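2024-07-11

¡Ya tengo la luz a mi nombre! Lo escribo así, con exclamación, porque llevaba desde la mudanza pagando a medias con Lyle y haciendo cuentas en el reverso de los sobres. Esta mañana entré en la web de Danda con el café todavía en la mano, y cuando levanté la vista el contrato ya decía lo que tenía que decir. El titular soy yo, la dirección está bien escrita (con el piso y la puerta, que en la factura anterior bailaban) y el correo es el mío.

Lo que más me gustó fue ver el consumo por horas. Hay una gráfica para cada día y me quedé un buen rato pasando de una a otra, como quien mira fotos viejas. Se nota muchísimo cuándo pongo el horno. Y de madrugada hay un escalón bajito que no se va nunca, que supongo que es la nevera más el router, aunque pienso averiguarlo. Leilani dice que desenchufe cosas de una en una y mire al día siguiente. Me parece un plan estupendo para el verano, de verdad.

También cambié de tarifa. Estaba en la plana, la que venía heredada de Lyle, y me pasé a la de 3 periodos, con las horas baratas por la noche y los fines de semana enteros. La lavadora ya la ponía tarde por costumbre, así que medio trabajo lo tengo hecho. El lavavajillas tiene inicio retardado, un botón que no había tocado en mi vida, y hoy lo he estrenado — dos horas de retraso para la prueba, luego ya afinaré. 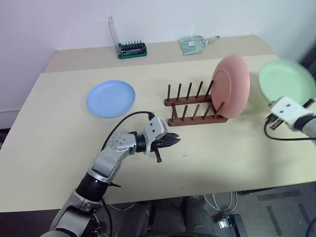
¿Y si en otoño me arrepiento de la tarifa nueva? Puedo volver a la plana en octubre sin penalización, lo pone en las condiciones y además se lo pregunté por el chat.

El chat, por cierto, una maravilla. Contestaron en casi 3 minutos y con frases de persona. Antes de decidirme había mirado también Presura y Mornent. Presura tenía el precio de la noche un pelín mejor, pero la potencia contratada salía más cara y al final se comía la diferencia. Mornent me pedía el código del punto de suministro antes de enseñarme ningún número, y ahí lo dejé.

Ah, el código del punto de suministro: está en la segunda página de la factura, abajo, en letra pequeñísima. Lo copio en la tapa de este cuaderno para no volver a buscarlo.

Me queda pendiente el gas. Sigue con Thorlacius y a nombre de Lyle, y para cambiarlo hace falta su firma y la última lectura del contador. La lectura la apunto mañana. La firma, cuando venga a recoger la bici. Le he mandado un mensaje y me ha contestado con un pulgar, que en su idioma es un sí entusiasta.

Otra cosa que quiero probar es bajar la potencia. Tengo la misma que tenía la casa cuando vivían aquí cuatro personas y un aire acondicionado enorme, y yo ni aire tengo. Leilani bajó la suya hace 2 años y solo le ha saltado una vez, con el horno, el secador y la plancha a la vez (¡qué mañana tendría!).

La primera factura entera con mi nombre llegará el mes que viene. Tengo unas ganas tontas de abrirla.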